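Doreck House residents' meeting, 2025-03-11

I'm on minutes again, so blame me for any mistakes. Khôi Mạc chaired, and everybody from the upstairs landing came, plus two from the ground floor. Apologies from the Hafþórsson flat, who had a train to catch.

1. Matters left over from January
The airer in the drying room has been mended and I've had my sheets on it since – lovely. The Clesum bill came to £528 and we agreed to split it the same way as last time. Khôi will send the sums round.

2. Clothes for the Prolleck swap shop
Most of the evening went on this, and I did enjoy it! We agreed that everyone sorts their own things at home and brings them down folded (bags, please, no loose heaps on the stairs like last year). There was a long chat about denim. I said I'm forever folding mine on the bed and it ends up creased all over anyway, and Khôi reckons a good shake and a flat surface is all you need. Faded is fine for the swap. A bit of fraying at a hem is fine too, though we couldn't agree on holes, so holes go in a separate bag and Prolleck can decide.
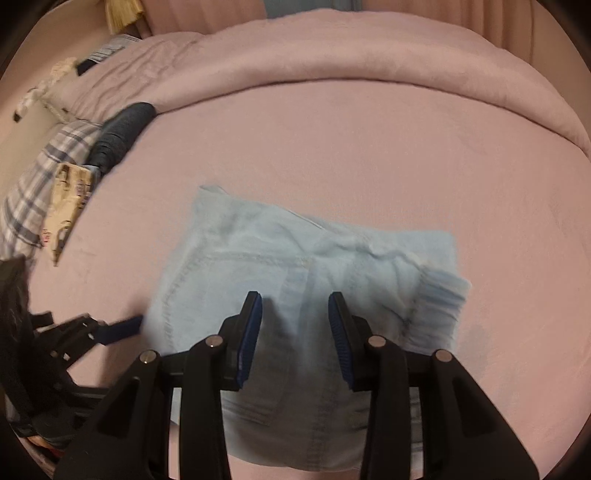 3. Bedding
Prolleck will take duvet covers and sheets but not duvets or pillows, which was a shame as I had five pillows ready to go. Pairs of pillowcases should be pinned together. I offered my safety pins and would quite like them back this time.

4. Any other business
The cupboard under the stairs still sticks. Khôi will bring a plane and have a go at the door – mind the paint, please, it's only just been done.

Next meeting at mine, and I'll do the flapjacks.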